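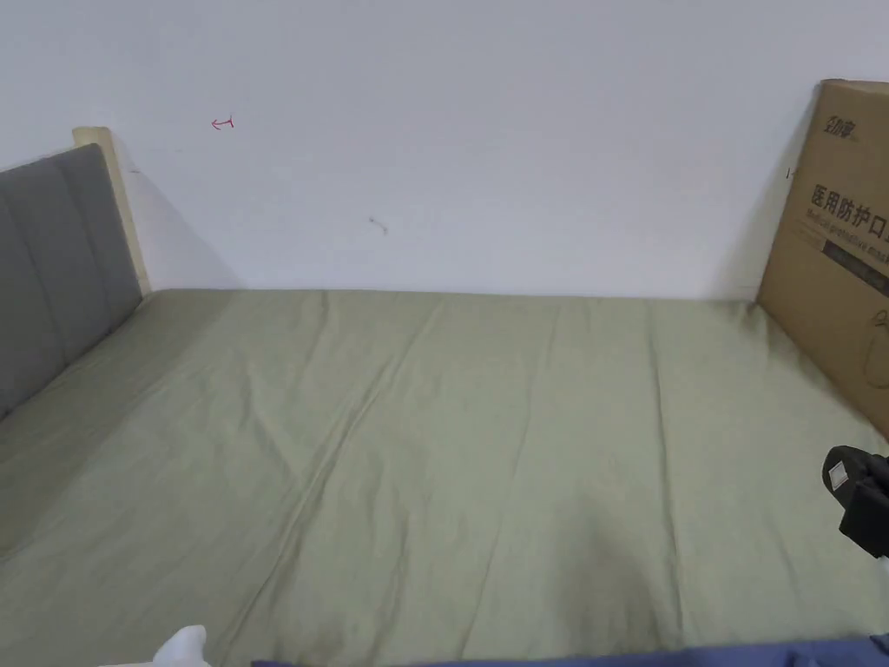 Rental Listing Safety Checklist, with Comments

Go through this before any money moves. If a line fails, stop there. A nice explanation from the landlord doesn't turn a fail into a pass.

1. Address exists and matches the county property record.
Comment: Look it up yourself on the assessor's page. A screenshot of the record sent to you by the landlord is worth nothing. One Koduvlow listing we looked at in January gave 436 Delacroix as the address. The record showed a parking lot.

2. Name on the lease is the owner's name, or a management company you can call.
Comment: Get the phone number from somewhere other than the listing. "My brother handles it" is a fail until the brother shows up in writing with the owner's signature.

3. You, or a person you trust, have been inside.
Comment: Looking through the window doesn't count, and neither does a lockbox code texted by a stranger. Scammers sign up for self-guided tours on vacant houses and pass the code along. Being inside proves only that the door opens.

4. Rent is in line with the street.
Comment: Compare at least 4 other places nearby. I've heard every story for a low price: missionary work, a sick parent, "we only care that you love the home." Owners who love the home still want market rent.

5. Payment can be traced and disputed.
Comment: Gift cards, wire transfers and payment apps set to "friends and family" all fail. So does a "refundable holding fee," even one for $70. A small fee tells them you'll pay a bigger one. A tenant in Roncombe paid the $70, then first, last and deposit, for a total of $3,779. She has a police report number and no apartment.

6. No Social Security number before item 2 is passed.
Comment: An application form with a logo takes ten minutes to make. The Clostard "verified landlord" badge doesn't impress me much either. I asked them what gets verified and was told the email address.

7. Listing text searched word for word.
Comment: Paste a full sentence into a search engine. If the same place turns up for sale, or in another city under another name, close the tab.

8. Copies kept.
Comment: Save the listing, all messages and every receipt before you ask hard questions. Listings tend to vanish afterward. 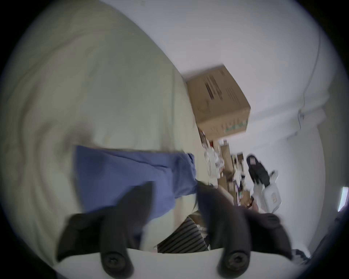 Farzana Selvanayagam writes that item 3 is too hard on people moving from out of state, who can't always get inside first. She suggests a live video call, with the caller starting at the street sign and walking in without hanging up.

I'd allow it as a first look. It still doesn't show who owns the place, so item 3 stays open and items 1 and 2 have to pass on their own. Pay when you have the keys and a signed lease in hand.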